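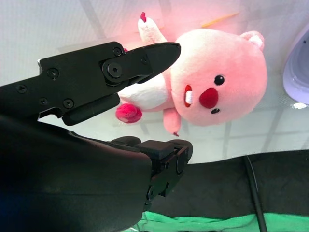

Gripper and pink soft toy on the sorting bench at Kallow.

Print this item
E-mail this item

Soft toys, hard questions

Readers will remember the notice in May saying that the Lastance sorting cell at Kallow was "ready for mixed goods". I had my doubts then and I have more of them now.

The fault itself is simple enough. When the gripper closes on something soft, the controller is meant to feel the resistance build up and stop squeezing. With a box or a plastic cup it does. With a plush toy the stuffing gives way so gently that the resistance never rises as the software expects, and the fingers go on closing until they reach their limit. The cell then reports a good pick. On the afternoon in question it reported 867 picks without a single error, and we had a crate of toys with split seams to set beside that figure.

Durent, who supplied the control software, first told us that the toys were at fault. Then it was the pads on the fingers. Then we were told that the force limit had been set too high during installation, which may well be true, but the limit sits behind a password that only Durent holds, so I am not sure what we were supposed to do about it.

A torn toy is no great loss. What bothers me is the other thing that came out of the same week. One of our operators reached in to straighten a toy while the arm was paused, and the pause ended by itself after 90 seconds. The fingers closed on the cuff of a sleeve. There was no injury, and the stop button worked as it should, but a pause that runs out on its own has no business in a cell where people put their hands. The manual mentions it once, in a table on page 6.

The report that came back calls this "an unplanned interaction with a compliant object". I take that to mean a sleeve.

For the time being the following applies to anyone working at the bench:

Pause is not to be used before reaching in. Press the stop button and wait for the arm to drop out of drive.
Soft goods are handled only at the lowest speed setting, with 2 people present.
Cuffs, lanyards and loose gloves stay outside the marked area.

Durent has promised new software and says it has been tested on soft goods at the Mabuza site. We have asked which goods, how many, and who checked them afterwards - so far we have had a brochure. Until those answers arrive, the cell stays on restricted running, and a good pick on the screen should be taken as meaning that the fingers closed and nothing more.

Print this item | E-mail this item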